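Murora Opens Shared Snack Table Trial in Hokarport, Sets Packing Rules for Open Boxes

HOKARPORT, July. Murora, the household storage and break-room supply firm, has opened a trial of shared snack tables in Hokarport office and apartment buildings. The trial places 54 tables in common rooms. Each table is supplied with a lidless storage box, a washable cloth and a printed sheet of packing rules. The boxes are made by Dritley, which has supplied molded storage goods to Murora under an existing agreement.

The trial will run through the end of the year. Its purpose is to determine how packaged snacks and small paper goods should be sorted and stored when the same box is used by a large number of people and is refilled at irregular times.

Previous Murora break-room sets used a covered bin with a hinged lid. In a survey of 763 users of those sets, the most frequent complaint concerned the lid, which was left open or removed. The second most frequent concerned crushed chips and puffed snacks at the bottom of the bin. The new set omits the lid and replaces the deep bin with an open box kept on a table at working height.

Under the packing rules, the box is emptied onto the cloth before each refill. Packages are checked for date and for damage to the seams, then returned in order of weight. Flat, dense packets go in first, lying on their long side. Upright packets with a center back seam are placed against the walls. Puffed bags go on top and are not pressed down. Tissues stay outside the box, on the table next to it, where they can be reached without handling food. 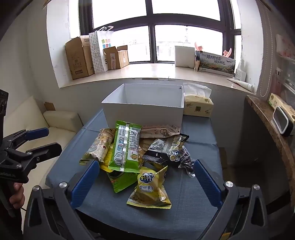 Snack packages and a pack of tissues beside an open white box on a cloth-covered table, by the window.

The rules give separate treatment to gas-filled bags, such as potato snacks. A puffed bag takes up far more space than its contents require, and the space cannot be recovered without breaking the seal. Murora therefore sets the capacity of a box by the number of puffed bags that fit in the top layer, and fills the lower layers to match. A box that cannot be filled without bending the crimped edge of a bag is considered full. Remaining packages are held for the next refill.

Packets with instructions or ingredient panels on the back are to be turned so that the panel can be read without lifting the packet out. During preparation for the trial, Murora found that users who could not see a panel picked up several packets before choosing one, which disturbed the lower layers. Where front and back are both needed, as with mixed flavors in similar colors, two packets of the same kind may be placed in opposite directions.

Boxes that are wider at the top than at the base were selected for the trial. The slope of the walls allows a hand to reach the bottom layer along the side. It also allows empty boxes to be nested for storage and delivery. The drawback is a smaller floor area, which limits the number of flat packets in the first layer. Murora will record whether this causes packets to be stood on end more often than the rules intend.

The table is to be positioned so that a person can reach it from at least 2 sides. A place near a window is acceptable for daytime sorting, provided that chocolate and other heat-sensitive items are moved during hours of direct sun. The cloth should be plain and of one color, so that crumbs and torn corners are easily noticed. It should be changed at every second refill or after any spill.

Refills will be delivered by Stan, the Hokarport building supply service. Stan will deliver mixed cartons of sealed snacks and will collect outer cartons and damaged packages on the same visit. Loose plastic overwrap from multipacks, including tissue multipacks, should be removed completely and placed in the collection bag. Partly opened overwrap left on a pack tends to catch on neighboring packages when the pack is moved.

Buildings taking part in the trial will keep a refill sheet with the time of the refill, the number of packages left over and the number discarded. Sheets will be collected monthly. Almost 100 buildings applied for the trial, and those not selected have been placed on a list for a possible second stage. No charge is made for the box or the cloth. Snacks are billed by the carton at Stan's regular rate.

The packing rules are available on request from the Murora office in Hokarport. Replacement boxes and cloths can be ordered through Stan with the next refill.

About Murora
Murora supplies storage goods and break-room equipment to offices, apartment buildings and small lodging houses in and near Hokarport.

Comments (4)

breakroom_b
We had the old bin with the hinged lid. The lid lasted a month. Glad to see it go, but what about ants?

thirdfloor
Our building applied and we are on the list. Does anyone know if you can choose what goes in the carton? Half of ours only eat the potato ones.

Lowshelf
Heavy stuff at the bottom, chips on top. I have been telling my kids this for years and now I can show them a press release.

breakroom_b
@thirdfloor I asked at Stan and they said mixed cartons only for now. You can send back sealed ones if the date is good.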